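# Learning to cook for one person

2019-06-03

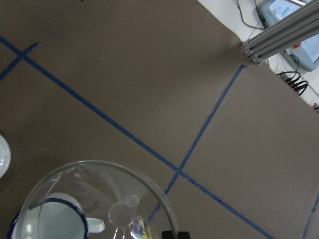 *Glass bowl, brown surface, blue tape.*

When I moved to Povport in January, I knew how to cook soup for six people and nothing else. In my family we cook in one big pot, and the pot is finished the same evening. In my first week I made the same soup as always and ate it until I could not look at a carrot.

So I began to write down what I eat and what it costs. I use a paper notebook with squares, the kind we had in school. I want to share some things from it, maybe they are useful for a person who also lives alone.

## Rice

I was buying the small bags because the large one looked silly for me. Then I compared the price at the Raptis shop near the tram stop and felt a little ashamed. Now I buy the large bag and keep it in two tins with tight lids. I cook 200 grams of dry rice at one time. Half I eat warm, the other half goes in the refrigerator and the next day I fry it with an egg and green onion. Old rice fries much better than fresh rice. My grandmother told me this many times and I did not listen.

## Bread

Bread is still a problem. The good bakery is in Ullirau, 2 stops by train, and they sell only whole loaves. I tried to keep half of a loaf in a paper bag, then in a plastic bag, then in a towel. The paper bag makes it hard and the plastic makes it soft in a sad way. What works for me is to slice everything on the first day and freeze it with a piece of baking paper between the slices. In the morning I take two and put them directly in the toaster.

## Vegetables

I stopped to buy lettuce. I am sorry for the lettuce, but I could never finish it. Cabbage is more patient. One small cabbage gives me a salad with lemon, a pan of fried cabbage with noodles, and something for the soup (yes, I still make soup, in a small pot).

Salad for one person I mix in a bowl that is too big for it. In a small bowl half of the cabbage jumps out when I add the salt and press it with my hands. It must be pressed for a few minutes, until it gives some water, and only then comes the lemon.

## The electric stove

My apartment has a Madex stove with two plates, and the left one is much stronger than the right one. I burned onions for a month before I understood it. Now onions go on the right, water for pasta on the left.

I have not yet found a good way with fresh herbs. Parsley in a glass of water lives four or five days in my kitchen, and dill even less. If you have a method, please write it in the comments. Next time I want to write about beans, because I have bought a lot of beans.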